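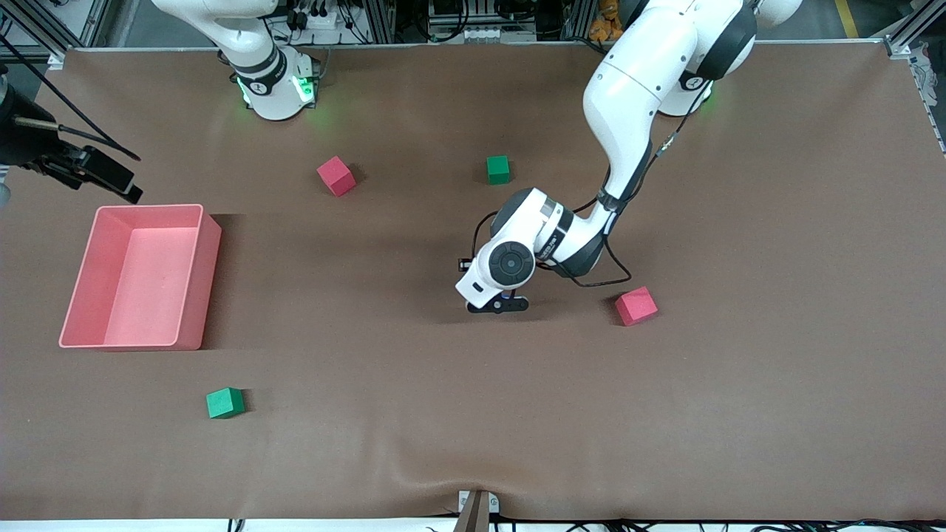 Pink bin, foam cubes, brown cloth

Tidy-Up Gallery: Does the Shallow Bin Deserve the Praise?
Feb 5, 2022

Every storage page I read in November told me the same thing. Get rid of the deep toy box, buy a shallow bin, and small stuff will more or less put itself away. I had my doubts then and I have most of them now. A bin is a bin. If the cubes are out on the table, they're out on the table, and the height of the walls has very little to do with it.

The picture at the top is the one I keep going back to. Two red cubes, two green ones, and an open rectangular bin off to the left with its long side running up and down the table.

Notes to go with it:

The bin. Pink plastic, and a little see-through at the walls. Sellers like to make a big deal of see-through walls, the idea being that you can tell what's inside without looking in. With a bin this shallow and no lid on it, I can tell what's inside by looking in. I would not pay extra.

The cubes. Small and foam. Foam is quiet when it drops, and I'll give it that. I'm less sold on the claim, printed on the Drumex pack I bought years ago, that foam "holds its edges for life." Mine were chewed-looking by the second winter.

The cloth. Large, brown, and over the table. I like a plain brown cloth for sorting because red and green both show up on it. The Vustunum catalog says a cloth also keeps cubes from sliding. Maybe. One of the red ones is sitting at a slight tilt, and I wouldn't read anything into that either way.

The layout. Cubes spread out, bin on one side. The Fimamthorpe method would have you put the bin dead center so every reach is the same length. I tried it at home for a month and all I got was a bin in the way of everything else.

The color question. Oláh sells matched sets, red bin for red cubes, green bin for green. One pink bin will take both colors, and sorting can wait for a day when somebody feels like it.

More pictures when I get to the shelf bins. I'm not expecting much from those.

Views: 1,287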